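The Robot Club That Doesn't Own a Robot

Doaa Badawi does not like the word "robotics" on the door. She runs the after-school club at Hornholm, and the sign was up before she took the job. "It says robotics and people expect a robot," she says. "Parents come in and look at the shelves. I show them a row of old desktop computers."

I had come to be talked out of a suspicion. For several years I have listened to schools announce automation programs, and I have watched a fair number of those programs shrink to a cart of plastic kits by spring. A club that does all its work in simulation sounded to me like the next step down, a way to skip the kits too. Badawi heard me out on this at some length. She agreed with more of it than I expected.

The club has nine members this year and meets in a room that used to be for typing. The project they are on is called Pledum, a name the students picked and which Badawi refuses to explain. The task is easy to state. A simulated arm at a simulated table has to pick up an apple and put it in a bowl. Other things are left on the table so that the arm has something to ignore or knock over.

"People hear that and they're disappointed," she says. "A bowl of fruit. They wanted a rescue mission."

I admit I was one of them. She had a student pull up a run on the nearest monitor and told me to watch the fingers and stop looking at the arm. 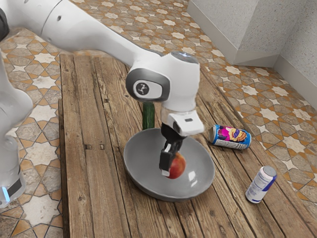
Her argument goes like this. An apple is round, it rolls, and a two-fingered gripper that closes on it slightly off center will push it away. A bowl has a rim. Come in too low and you hit the rim, let go too high and the apple drops. Every one of those is a number somebody in the club had to choose, and most of the numbers they chose first were bad.

"In the fall the arm couldn't do it at all," she says. "We ran it 200 times before the winter break and I would not have shown you any of them. It went through the table once. Straight through, like the table was fog. The kids thought that was the best day we ever had."

I asked whether that wasn't exactly the problem. A real table would have stopped the arm, or the arm would have broken something, and either way the students would have learned what a table is.

She took a while with that one. "Yes," she said. "A sixteen-year-old who has only done this on a screen thinks friction is a setting. I say that to them. I say, friction is not a setting, it's your shoe on the floor. They write it down and then they go and change the setting."

Badawi worked for a packaging company before she taught, at a plant where, as she tells it, the arms were fenced off and the people who programmed them sat in another building. She has no romance about the machines. When I mentioned a brochure from Bilteo, the firm that sold the school its simulation software, she made a face. The brochure promises that students will be "industry ready." I read the phrase aloud.

"Ready for what? They're in tenth grade," she says. "I have a student who's very good at this and she wants to be a dental hygienist. Good. She'll be a dental hygienist who doesn't believe everything she sees in a video."

That is the part of the club I found hardest to be sour about. Badawi makes the students treat a clip of a successful run as a claim, and somebody has to try to knock it down. Where did the apple start? Was it in the same spot every time? What happens if the cucumber is moved? On the afternoon I visited, a boy at the back spent most of an hour shifting a lemon by tiny amounts and writing down what he had done. He seemed bored and also unwilling to stop.

The scene itself stays put. There is a plank table, a wide gray bowl, some fruit and a few drink cans, and a tiled floor that one of the older students calls the hotel lobby. 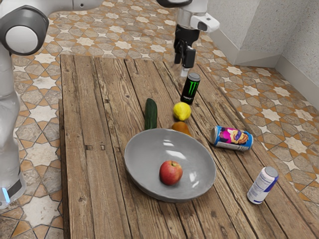
Badawi's rule is that a run doesn't count until another student has repeated it from the saved starting point. It is a dull rule and it causes most of the arguments. Two members quit over it in October, she told me, one of them loudly. Both are back.

"They want to film the good one and go home," she says. "Everybody does. The companies do it too, that's my opinion, you can print that. You see the arm fold a shirt. You don't see the shirt it ate."

I asked how often Pledum works now. She wouldn't give me a percentage. The students have one, she said, but it was measured with the apple in three starting positions, and in her view three positions tells you about three positions. I pushed, pointing out that a club that won't say how well its project works looks a lot like a club whose project doesn't work.

"Then it looks like that," she said. "I'd like to see it from more places first. I would also like it if they stopped calling it 'he.'"

A competition is coming in May, run out of Wiegand, where teams send in their code and it gets tried on a table layout they haven't seen. Hornholm entered last year and came eighth. I asked out of how many, and Badawi laughed, and then told me there had been eight teams.

They lost, she says, because of the cameras. The arm had been tuned using one wide view of the whole table, and the new layout put a tall object in front of the bowl. This year the students are also working from close views, where there may be nothing to go on but a curve of gray and part of an apple. They hate those. The bowl is shiny enough to throw streaks of light down its side, and an early version of their code kept deciding that the streaks were objects.
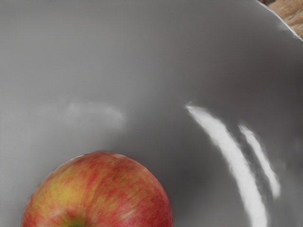

"That one took us about a month," Badawi says. "I thought they'd give up on it. They tried making the bowl less shiny, and I said no, put it back. If you get to choose the bowl you're not doing anything."

I liked that, and I told her so, and then asked my last unfriendly question. The school pays for the software each year. For that money, could she have bought one small arm, a real one, and let it drop real apples on the floor?

She said she had asked for exactly that. She had put in a request two years running, and it was turned down both times over insurance. The simulation was what she was offered instead. She didn't pretend it was her first pick.

"With one arm, nine kids, I get one kid working and everybody else looking at their phone," she says. "So there's that. On the computers they all work. But would I trade? Some days I'd trade. I'd like them to hear it. A motor that's straining makes a noise, and you know right away you've done something stupid. Here you find out from a graph."

I left still holding most of my suspicion. A simulated apple never bruises, and I don't think a year of picking one up makes anybody ready for much in particular. I also think that the brochure and the club have very little to do with each other, and that the school seems to be paying for the first and getting the second mostly by luck of who it hired.

On the way out I passed the boy with the lemon. He had found a position where the arm missed the apple, and he was calling across the room for someone to come and repeat it. A girl with her coat already on told him she had a bus to catch. He asked her again, and she sat down and told him to load the file.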